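Session 2 — demonstrating by hand

Recap. Last time: remote control, leader arm drives follower arm. Fine but slow, and you feel nothing through it. Today: hand-held grippers, no robot in the loop. You do the task, the gripper logs pose and jaw width.

Pros: fast, natural. Cons: easy to do things the arm can't reach. Keep wrists sensible — the Björklund arm won't twist like you do.
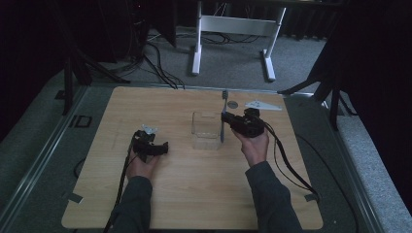
Fig. 2. Two-handed demo with hand-held grippers, toothbrush beside the clear container.

Things to watch
Cables. Leave slack, don't let them drag over the objects.
Start and end with jaws open, hands still for 2 seconds. Traltix cuts the episodes on that.
Vary the start positions!! Last year's Sulwood set had 1,000 demos and nearly all began from the same spot, policy fell over when we moved teh tray.
Fumbled a grasp? Keep it if you recovered, bin it if you dropped.

For the lab: roughly 46 demos per pair, upload to the Flasska folder. Bring notes on which ones you binned and why.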